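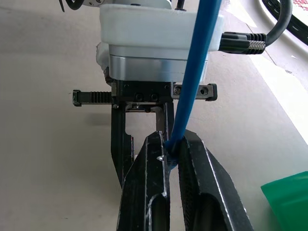
Drinda has released Drerine 2, a new version of its grip control software for two-finger robot grippers. The update is aimed at soft and flexible parts, which are easily crushed or dropped when a gripper closes to a fixed width. Hoses are a typical case, such as the bright blue one held between the fingertips, and Drerine 2 sets the closing force from motor current and wrist camera images, checked 40 times a second.

The planner was tuned on 2,000 recorded grasps, 551 of them on tubing and cable. It also lets users enter finger wear as a setting – scuffed fingers no longer have to be replaced before a new calibration.

"Our customers asked for fewer settings and clearer error messages, and we worked on those first," said Rehema Chege, head of software at Drinda.

Drerine 2 is available from 11 November 2020. Existing licence holders can upgrade free of charge.

Press contact: Krystyna Duda, Drinda press office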